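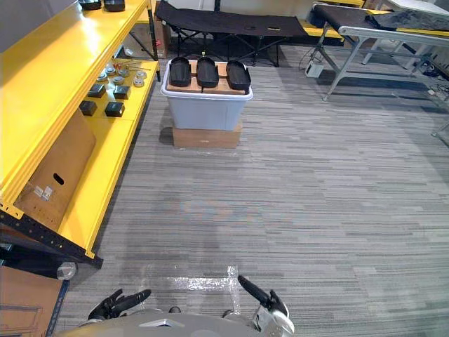 Figure 12.1 Small parts on an open shelf, with boxes and a storage bin on the floor beside it.

Chapter 12
Storing Small Parts

In Chapter 6 we looked at how goods arrive and how they are checked against an order. The next job is to put them somewhere. With large items this is mostly a matter of floor space. Small parts are harder, as they take up little room but are easily mixed, miscounted or lost.

Look at the middle shelf in Figure 12.1. The round metal discs are towards the back and the black boxes are nearer the front edge. Each kind has its own area, but the discs lie directly on the shelf and there are thin rods just behind them. A person fetching one disc has to reach over the boxes to get it. On the floor, a plastic bin stands on a cardboard box, and a flat piece of cardboard laid across the bin holds three black trays. Stacking of this kind saves floor space -- it also means that the trays must be moved before anyone can get into the bin.

Two terms are used throughout this chapter. A location is any place that can be named and found again, such as a shelf, a bin or a marked square of floor. A pick is one visit to a location to take something out. Most of the cost of keeping small parts lies in the picks, and a store that is cheap to fill may be slow to use.

The main case study is the spares room at Gidico, a repair firm in Ilberg. When Khalil Atallah took over the room it held 181 kinds of part and had no written list of locations. Section 12.2 follows the work he and Bilal Saliba did to name the shelves, and Section 12.3 gives the picking times before and after.

Before you read on, choose a cupboard or shelf that you use often. Write down what is kept on it, then mark the items you would have to move to reach something else. You will need this list for the exercise at the end of Section 12.1.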